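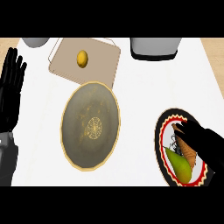 Render, tabletop with fruit and cutting board, seen from above.

7 November 2023

Glaze tests, white liner for the Skundilby tableware order. Batch 5 sieved twice, then left overnight. It had settled hard by morning, so I added a little bentonite and stirred again. Slip now pours evenly but drags at the rim of the small bowls.

Fired the first load in the Hoshino kiln. Soak held for 90 minutes, as Miyuki Kuroda suggested. Pinholes on 4 tiles, all from the lower shelf. Upper shelf clean. The bisque down there may be underfired — cone pack from the last bisque is missing, so I can't check.

Crazing: none on opening. Ink test to be repeated after 2 days, and again at the end of November. The old recipe passed on opening and failed later, so no conclusion yet.

Lemon juice test started on two spare tiles, one matt and one gloss. Covered with film, on the windowsill.

Edeltraud Rieger wants the foot rings left bare. Agreed, but the wax resist is nearly finished and Bavex have not confirmed the delivery. Tape for now.

To do: new cones, rebisque the lower shelf pieces, weigh out batch 6 with less whiting. Kiln log is in the Grustent folder.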